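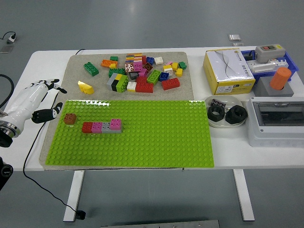 Waldemar Grabowska
Final project report, Home Systems module
Submitted 29/04/2021

Multi-room audio in a rented house without running new cable

What I set out to do

Get the same music playing in 5 rooms of a shared house in Maltville, in time, with one control page on a phone. The landlord said no drilling and no lifting carpets, so it had to be the wiring already there plus wifi. Budget was £700 for the lot. Spent more than I wanted on speakers, see end.

Kit

Tonovura hub in the hall cupboard next to the router. Bamar wireless amps in the kitchen, front room and landing. The two bedrooms got second-hand powered speakers with a small receiver taped to the back. Control page written by me, runs in the phone browser, no app.

First attempt

All on wifi. Bad. Kitchen dropped out whenever the microwave was on, and the landing lagged behind the front room so you got an echo on the stairs. Measured the lag with a click track and a recorder half way up -- 102 milliseconds at worst. Anyone could hear that. Changing wifi channel helped the dropouts a bit, did nothing for the lag.

Second attempt

Old telephone cable runs from the hall to the kitchen and up to the landing, not in use. Four cores good in both runs. Put network plugs on the ends and got a slow but steady link, plenty for music. Kept wifi for the front room and bedrooms. Then set a fixed delay per room in the hub, by ear first and then with the recorder again. Echo on the stairs gone. One of the bedrooms still drifts if left playing all evening, and I dont know why. Restarting the receiver fixes it.

Control page

Version one had a slider for every room plus a master. Housemates hated it, kept moving the wrong one on a small screen. Version 2 has big room buttons, on or off, and one volume. Nowakowski's chapter on wall panels was useful here, mainly the part on leaving things out. Still no way to see what is playing in each room without going back to the hub page.

What I would change

Test the phone cable in December when I started, not after buying a third wireless amp. Buy matching speakers for the bedrooms. Write down the delay settings somewhere -- lost them once when the hub updated itself and had to do the hole lot again.

Costs and wiring sketch are in appendix A. Code for the control page in appendix B.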